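Besthorpe Dog Wash Opens a Corgi Room in the Old Supply Closet

22 August 2022

BESTHORPE – Tradico, the self-service dog wash and grooming shop on Ruggiero Street, is opening its first themed drying room this week, and the theme is corgis. Lots of corgis! The small white-walled room behind the wash bays now has watercolor-style dogs sitting, lying down and peeking out near the floor, and customers can use it at no extra charge with any wash.

The idea goes back to January, when the shop asked its regulars what they would change about the place. The shop got 165 comment cards back. Plenty of people wanted longer evening hours (those start this week too), but 27 of the cards said more or less the same thing: the walk from the tub to the front door with a damp, excited dog was the hardest part of the visit. People wanted a quiet spot with a door that closes.

"We had a closet full of boxes and a mop bucket, and we had customers toweling off their dogs in the hallway," said Fiorella Russo, owner of Tradico. "So the boxes went to my garage and the dogs got the closet. I picked the decals because I grew up with corgis and I have never gotten over it. My staff voted for plain green paint and I'm so glad I didn't listen."

The decals show dogs in orange-tan, white, and black-and-tan coats, several of them with their tongues out. They went up over a long weekend, and Russo moved the big sitting one more than once before she was happy with its spot. A mirror with a silver aluminum frame shares the room with them, and early visitors have already been taking selfies with their freshly washed dogs.

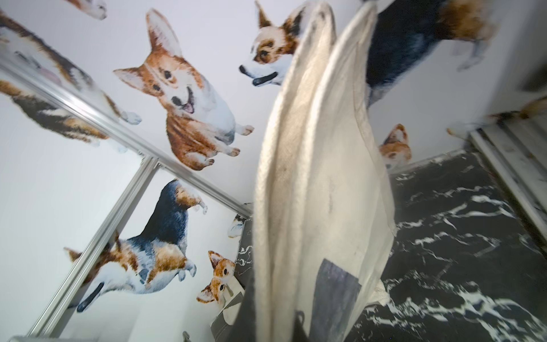 A well-used rag in the new corgi room at Tradico, with a red-and-white corgi on the wall behind it.

Cleaning cloths at Tradico get a hard life, and the shop goes through a lot of them. Starting with the opening, customers are welcome to bring in old towels and cotton sheets from home. Frayed edges and stains are fine. Anything too far gone for drying a dog will be cut down and used for wiping walls, tubs and floors. Please leave out pillows and comforters – there just isn't the storage, especially now that the closet is taken.

The room is set aside in 15-minute turns when the shop is busy, and one household at a time can use it. Dogs of every breed are welcome, of course, and so is the occasional cat. Children should come in with an adult. The decals are at dog height in places, and Russo asks that nobody pick at the corners, however tempting the little one by the floor may be.

Tradico will hold an open house on the first day, with self-service washes for small dogs at half price and a drawing for a year of nail trims. Iton, the bakery next door, is baking 60 peanut butter dog biscuits for the occasion, and they will be handed out until they run out. Doors open at 4 p.m.

About Tradico
Tradico is an independent self-service dog wash and grooming shop in Besthorpe, owned and run by Fiorella Russo. Walk-ins are welcome for washes. Grooming is by appointment.

Press contact: Fiorella Russo, Tradico, Ruggiero Street, Besthorpe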